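Notebook, glassware bench — November, afternoon

Continued from the previous page. The list of glass for the brown table is still not finished, so I write first what I know and then what I must ask.

The order from Antoniadis came in the morning, order number 1016. I opened the box on the floor, which was a mistake for my back, and I checked everything against the paper. The beakers are good. One had a small bubble in the wall near the bottom, but it does not go through and I can not feel it with the nail. I will keep it for cold work only and I put a dot of blue marker under it. The second paper in the box, number 1379, belongs to some other customer. I wrote to them and wait for an answer.

I want the small things for this bench to be always the same, so that a person who comes from the other room does not need to look in three drawers. At the moment we have two kinds of tongs, old tweezers and new tweezers, and evaporating dishes from at least two suppliers. The dishes from Poltine are a little more shallow than the Kitov ones and they dry faster, but the edge chips if you stack them. Please do not stack them. Put paper between, or put them side by side.

The yellow solution is from the bottle marked 715. Half a small beaker is enough for the practice. If you fill more, it is difficult to pour in the dish without a drop running down the outside, and this yellow color stays in the sponge for weeks.
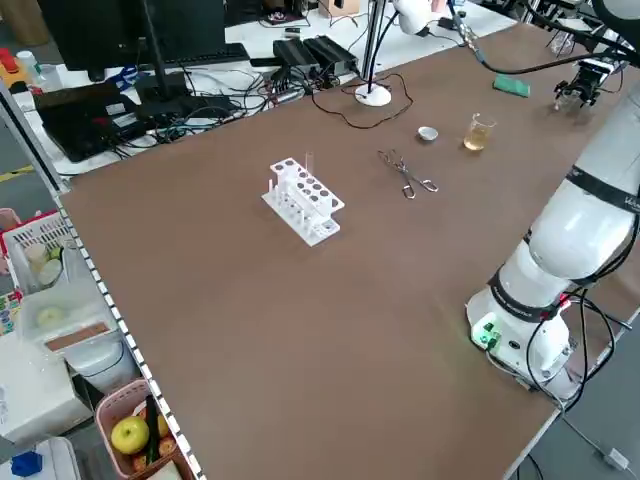
Rack, tongs, dish and the yellow solution, with the green sponge farther back.

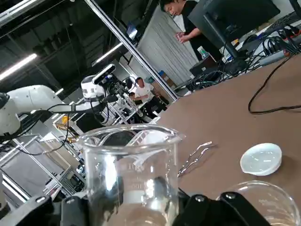
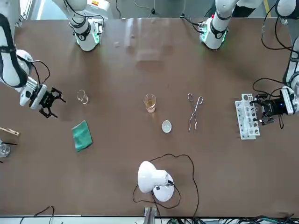 About pouring. I have tried it by hand 21 times during this month, only to learn what is a good distance. My best results were with the spout almost touching the edge of the dish and a slow start. The first drops are the bad ones. They like to turn around the lip and go down the wall of the beaker. A glass rod helps, of course, but then you need one more hand, and for the practice I wanted to do it without the rod. When I used the rod I lost nearly nothing.

The tweezers I do not like very much. The points do not meet exactly, there is a gap at the tip when you press strongly. For filter paper it is no problem. For small crystals it is a problem, because they slide out to the side and then you search for them on the table with a lamp. I bent one pair back with pliers and it became better, then after a few days it was the same again. The Taltov pair costs more but the points are ground and I think we should buy two of them.

Test tube racks: the white plastic ones can be washed warm, but not in the hot program. One came out with the top plate bent and now the tubes stand crooked in it. I keep it for drying only. Also let the racks dry upside down — water stays in the lower level, and if you put in a clean tube the bottom gets wet marks and somebody thinks it is dirty and washes it again.

Markings. On several of the older beakers the numbers are almost washed off. I compared one of them with the measuring cylinder, and at the 50 mark it was wrong by around three milliliters. For the dish work this is all right. For anything where you write the volume in the report, take the cylinder.

To do, when there is time:
Ask Antoniadis about paper 1379.
Two pairs of tweezers, Taltov, ground points.
New sponges, the ones with one rough side scratch the glass so please the soft kind.
Find lids for the wide jars. I have four jars and two lids.
Write the bottle number on the small beaker also, with pencil on tape.

At five o'clock I rinsed the dishes two times with plain water and one time with distilled, and left them on the towel next to the sink. There was a thin yellow ring in one dish that did not come off. I put a little vinegar in it and it can stay until the morning.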